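Workshop > Grippers > Troubleshooting

How to fix a gripper that won't let go of cloth

Posted 9 August 2024 by the bench blog

So your arm picks up a piece of cloth, carries it over to where it's supposed to go, opens its fingers, and the cloth just... stays there. Hanging off one fingertip like a flag. Then the arm drives home, the log says the place succeeded, and you find out much later that it has been carrying the same rag through the last several cycles.

That was most of my May. I run a two-arm setup on a tabletop, with Kotow parallel grippers and a wrist camera on each one, and the job is folding small cloths and putting them into cases. Rigid stuff was fine from the first week. Cloth was where everything fell apart, and I lost a whole overnight run to it before I sat down and worked through the thing properly. I'm writing up what I did in the order I wish I'd done it.

Before you start

Stop the program and get the arm out of whatever mode lets it move by itself. I know, I know. But a snagged cloth makes you want to reach in and tug it, and my arm had a retry routine that closed the fingers again when it thought a grasp had been missed. I had my thumb in there once. It was a pinch and a bruise, nothing worse, and I now hit the stop button before my hand goes anywhere near the tips. If your gripper holds its force when power drops (mine does!), find the manual release first and practice it with nothing in the fingers.

You'll want a flashlight, a soft brush, some lint-free wipes, fine sandpaper, and a cloth you don't care about.

Step 1. Work out which failure you have

There are two and they look the same in the log. One is a snag, where the fingers open but a thread or frayed edge stays caught on something. The other is a short opening, where the fingers never get as wide as you told them to. Put the arm in manual, close on your test cloth, then open in small steps and watch the tips, not the screen.

If the gap keeps growing and the cloth stays on one finger, it's a snag. If the gap stops growing early, go to step 4.

The edge of the cloth is where to be suspicious. A grasp in the middle of a cloth gives you a fold between the fingers, and a fold mostly slides out. Grab a thin frayed margin and you've got loose fibers right in the narrowest part of the grip, which is how my light blue ones usually get held.

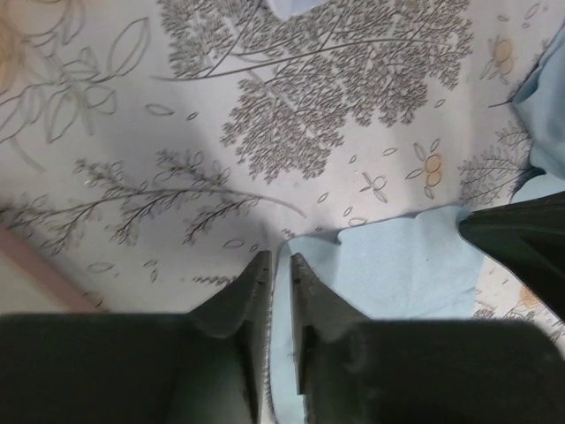 Detik wrote in to say that on their cell it was the fray every single time, and that trimming the cloths and sealing the cut edges got rid of most of the hangs before they touched the gripper at all. They'd also spent two days retuning force first and wished they hadn't.

I did end up trimming mine too, so take that advice. It won't cure a rough fingertip, though, so keep going.

Step 2. Clean and inspect the finger faces

Take the fingers off if you can. Shine the flashlight along the inner face at a low angle, almost flat to it, and the scuffs jump right out. What you care about is anything with a lip. A shallow rub mark is harmless, but a nick with a raised edge will hook a fiber and hang on to it.

Brush first, then wipe, then drag your junk cloth lightly over the face from base to tip. If it catches, mark the spot with a pencil. Do the outside edges of the tip as well. I skipped those the first time and one of my worst spots was right on the corner.

Step 3. Knock down the burrs

Go gently here. You're taking off the lip and leaving the rest of the face alone. Wrap the sandpaper around something flat, make a few passes in the direction the cloth slides out, wipe, and do the drag test again. I got carried away on my first finger and rounded the tip so much that it couldn't pick up a single layer anymore -- so that was one finger in the trash.

If the scuffs are deep, just replace the pair. And replace both, because a new face against a worn one gave me a grip that pulled to one side.

I change mine every 2,000 cycles now whether they look bad or not.

Step 4. Check the opening

Tell the gripper to open all the way and measure the gap at the tips. Then compare it to what the controller claims. Mine was supposed to be giving me 8 mm at the release pose and it was stopping well short of that, with no error, because somebody (me) had left a soft limit in the config from an older job. Clear it, re-home the gripper, measure again.

If the limit is fine and it still opens short, look for lint in the slide. There's always lint in the slide.

Step 5. Change the release move

This made the biggest difference for me. My old release was open, then straight up, and going straight up drags the cloth along with whatever fiber is still hooked. The new one goes like this:

1. Lower until the cloth is resting on something.
2. Open to the full release width.
3. Wait half a second.
4. Back out along the line of the fingers, slowly, for the first bit.
5. Then lift.

The wait feels silly and it really does help! Be careful with number one if you're releasing into a container. Pushing down too far inside an open case can tip it or drive the fingertips into the lining, so I set the release height from the lining and leave a little clearance. I teach that pose by hand with the case opened flat and the cloth lying inside.

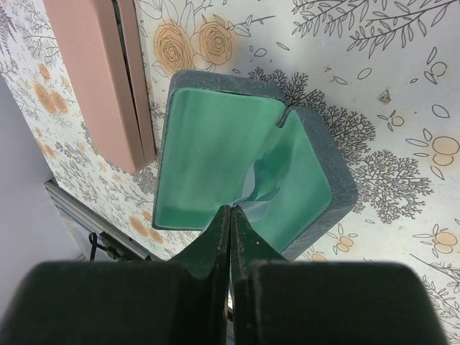 Fingertips at the open case, with the crumpled blue cloth on the green lining.

Step 6. Make the robot check

None of this would have cost me an overnight run if the arm had noticed. My place step used to report success as soon as the open command finished, and that tells you nothing about the cloth. So add a check after the retreat. I use the wrist camera: look at the space between the open tips, and if there's anything cloth-colored in it, stop and flag it.

Two warnings. Cloth showing behind the tips will fool a simple color check, so back off to a spot where the view between the fingers is plain tabletop. And don't let a failed check trigger another grasp. Mine did, and that's the retry routine I mentioned up top, the one that got my thumb. A failed release should stop the arm and wait for a person.

If you're on the Dirico controller, the place result and the gripper result are separate flags and the default template only reads the gripper one. I missed that for weeks.

Step 7. Test it for real

Run a proper batch before you trust it. I did 96 releases with the check turned on, using trimmed and untrimmed cloths, and wrote down every hang. I got 8 before the new release move and none after it on the same set of cloths. I still watch the frayed ones.

If you get a hang that none of this fixes, swap the two fingers side to side. If the problem moves with the finger, it's the face. If it stays put, look at the slide or the mount.

Related
Re-homing a gripper after a power cut
Setting a soft limit you'll remember later
Tsuchiya fingertips: first month of use
Wrist camera lighting on patterned surfaces
Where to put your stop button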